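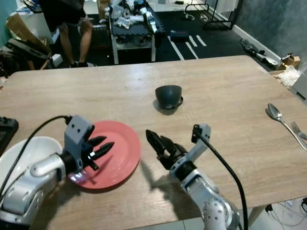
Empréstimo de loiça reutilizável: novas condições a partir de outubro

A Associação Cultural e Recreativa Flosa informa os seus associados, bem como as entidades parceiras, de que o serviço de empréstimo de loiça para festas e convívios passa a reger-se por um novo regulamento, aprovado na última reunião da direção. O texto integral encontra-se afixado na sede e pode ser pedido por correio eletrónico à secretaria.

O serviço nasceu da vontade de reduzir o descartável nos almoços de bairro e conta hoje com mais de 1.000 peças, entre pratos, tigelas, copos e talheres. No último ano foram registados 215 empréstimos, a maior parte para aniversários, batizados e festas de fim de ano letivo. A procura cresceu sobretudo junto das coletividades mais pequenas, que não dispõem de espaço para guardar material próprio, e tornou-se necessário clarificar prazos e responsabilidades.

Quem pode requisitar

Podem requisitar loiça os associados com as quotas em dia, as escolas da freguesia e as coletividades com protocolo assinado. Os moradores não associados são igualmente admitidos, mediante caução, desde que o evento se realize na área da freguesia. As atividades com fins comerciais continuam excluídas, com exceção das bancas da Feira Frimpong, que se regem por acordo próprio.

Prazos e levantamento

O pedido deve dar entrada com duas semanas de antecedência, em impresso próprio ou através da plataforma Fludport, onde passa a ser possível consultar as datas já ocupadas. Os pedidos feitos fora de prazo serão aceites apenas se houver material disponível -- a secretaria não poderá, nesses casos, garantir conjuntos completos nem peças da mesma cor.

O levantamento faz-se na sala de apoio da sede, entre as 17h00 e as 19h30, e a loiça segue acondicionada em caixas numeradas. Pede-se ao requisitante que confira o conteúdo no ato da entrega e assine a respetiva guia. Cada pedido tem a duração máxima de três dias, renovável uma única vez.

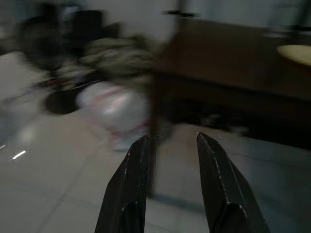 A devolução faz-se no mesmo local e no mesmo horário. As peças devem regressar lavadas, secas e nas caixas de origem, com os pratos separados por tamanho e os talheres atados por tipo. A loiça entregue por lavar fica sujeita a uma taxa de limpeza, a descontar na caução ou, no caso dos associados, a liquidar juntamente com a quota seguinte.

Peças partidas ou em falta

As quebras acontecem e estão previstas. Até duas peças por empréstimo não haverá lugar a qualquer pagamento, bastando que o facto seja comunicado na devolução. Acima desse número, será cobrado o valor de substituição constante da tabela anexa ao regulamento. Não devem ser entregues peças coladas ou reparadas pelo próprio, por razões de segurança alimentar.

Doações

A associação agradece as ofertas recebidas, em particular o conjunto de travessas cedido pelo Restaurante Cato aquando da renovação da sua sala. Continuam a ser especialmente úteis as tigelas de servir, os jarros e os talheres de sobremesa. Não é possível aceitar loiça lascada, copos de pé alto ou eletrodomésticos. Quem pretenda doar quantidades maiores deverá combinar previamente a entrega, dado o espaço limitado do armazém.

O responsável pelo serviço, Tomás Arruda, está disponível para esclarecer dúvidas no horário de atendimento da secretaria. Os pedidos já confirmados à data de entrada em vigor do regulamento mantêm as condições anteriores -- incluindo os relativos ao magusto, cuja loiça se encontra reservada.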